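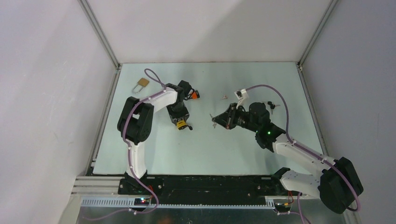 Nakis Demonstration Collection: Gallery

The Nakis program gathers recorded examples of two-armed manipulation for use in training a learned control policy. Each example, referred to by the program as an episode, consists of one complete attempt at a task by an operator guiding both arms. The recordings include joint positions, gripper commands and the views of the fixed cameras. This gallery is maintained by the Hallar Institute for the information of partner laboratories, visiting students and members of the public with an interest in the work.

About the padlock series

The current series concerns small metal hardware: a brass padlock and keys. Items of this kind were selected by Minttu Ojala, who leads task design, after an earlier series on fabric and soft packaging was closed in November. Metal hardware is small, reflective and unforgiving of error in grip position. A policy trained only on larger objects performs poorly with it, and the series is intended to supply the missing examples.

The enclosure has plain white walls and a pale blue-green tabletop. The two arms are mounted at the front of the workspace, one to each side, and their grippers meet over the middle of the table. The arms carry different grippers. Operators are therefore asked to practice with each side separately before they record with both.

How episodes are gathered

A session consists of 40 episodes, divided between 2 operators. Before each episode the operator places the objects by hand according to a printed layout card. Positions are varied from card to card so that the policy does not come to depend on a single arrangement. The padlock may be placed well away from the keys or close beside them, and the arms start from the same rest position in every case.

Operators work at an even pace and do not correct small errors by restarting. An episode in which a key is dropped and picked up again is retained and labeled as a recovery. Yesenia Valdovinos, who supervises labeling, has asked that such episodes be kept in full, including any pause before the second attempt. Episodes are set aside only when an object leaves the table or when a camera stops recording.

Review and release

Each session is reviewed by a person who did not take part in it. The reviewer confirms the task label, marks the start and end of each grasp, and notes any contact between the two arms. The padlock series stood at 228 accepted episodes on Sunday, March 29, 2020. Paavo Vuorinen is responsible for the review schedule and for the format in which the recordings are shared.

Partner laboratories may request the accepted episodes together with the layout cards and the operator guide. Requests should state the intended use and the name of a responsible researcher. Please allow 5 working days for a reply. Questions about the arms, the enclosure or the recording software should be directed to Teemu Hakala at the Hallar Institute.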